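Desk knobs and old towers: questions we keep getting

Do I need a USB volume knob at all?
Probably not. Your keyboard likely has volume keys, and they work. People who edit audio or scrub through video get real use out of a dial. Everyone else turns it a lot for a week and then forgets it.

The Flostix page says its knob has "600 precision steps." Does that matter?
I doubt it. Zdenka Golob tried it next to a Tiveck with far fewer steps and couldn't tell them apart by ear. Neither could I.

Will a knob work with my old workstation?
Usually. Most show up as an ordinary keyboard device, so Windows 7 will take them. Be wary of any seller who says you must install their software first.
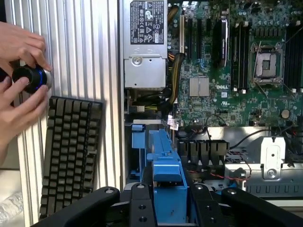 Is it worth opening the tower to add a USB card?
Try the ports you already have before buying anything. If they're dead or full, a card is a fair fix, but shut down, unplug from the wall and lay the case on its side first. Read the rating label on the power supply while you're in there, as sellers of used towers get the wattage wrong all the time. A big silver unit like this one has its label on the upper face, so nothing has to come out. Keep the thick yellow and black cables clear of the slots.

Does the light ring use much power?
No. A thin blue ring is a small load. Whether you want it glowing at you at 2 a.m. is another matter, and the Akpan can't be dimmed.

Is the $50 Flukex better than the $17 one?
It's heavier and slides around less. I haven't found another difference, and a rubber pad under the cheap one fixes the sliding.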